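Reusable Cups and Plates at Gravstead Hall: One Term Without Disposables
Student project report, Environmental Studies
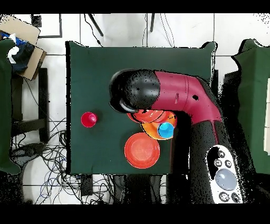 One resident told us at the start that the plan would last until the first rainy week, when people would stop carrying dirty cups back downstairs and the kitchen would go back to paper. Several others said much the same in the first survey. We kept that objection in mind, and the return rate became the main thing we measured.

1. Background

Gravstead Hall has 364 residents and one shared dining room. Before this project the evening snack counter handed out paper cups and coated paper plates. The coating means they can't go in the regular paper recycling, so all of them went out with the general trash. According to the order sheets, the counter used 3,000 cups in the month before we began.

2. What we did

We bought a set of hard plastic cups and plates from Hedora, a restaurant supply store that sells returned stock at a discount. The colors were mixed, which kept the price down. We also looked at a metal set from Guvano, but it cost more than our whole budget and the kitchen staff thought it would be noisy.

Return bins were placed on 3 floors and emptied each night at 9 p.m. Everything was washed in the existing dish machine. Paper cups stayed available on request, and the counter staff marked each one on a tally sheet.

3. Results

Over the first full month, the counter gave out 1,302 paper cups. This is less than half of the earlier number. Most of them were handed out in the last hour of service, when the clean cups had run out and the machine was still running.

Returns were better for plates than for cups. Plates are awkward to keep in a bedroom and people brought them back. Cups went missing – we found them in the laundry room, on window ledges and in the bike shed. A reminder by the elevator helped for a few days and then had no effect that we could see.

The rainy week did come, in November. Returns dropped on the upper floors but recovered once the bin on the top floor was moved next to the stairs.

4. Problems

The biggest problem was drying. Plastic holds water after the rinse, and the staff had to leave cups upside down on racks that were already full. A second rack from Kuusisto was ordered but arrived too late to be included in our figures.

We also did not measure hot water or detergent use. Without those numbers we can't say what the change costs to run, only that less trash was produced. The general trash was not weighed separately for the counter, so the paper cup count is our only solid figure.

5. Next steps

The hall has agreed to continue through spring. We suggest buying more cups before buying any more plates, and running the dish machine once during service as well as after it. A small deposit was discussed at the floor meeting, but most residents were against it – we would leave it out for now and look at the return rate again in March.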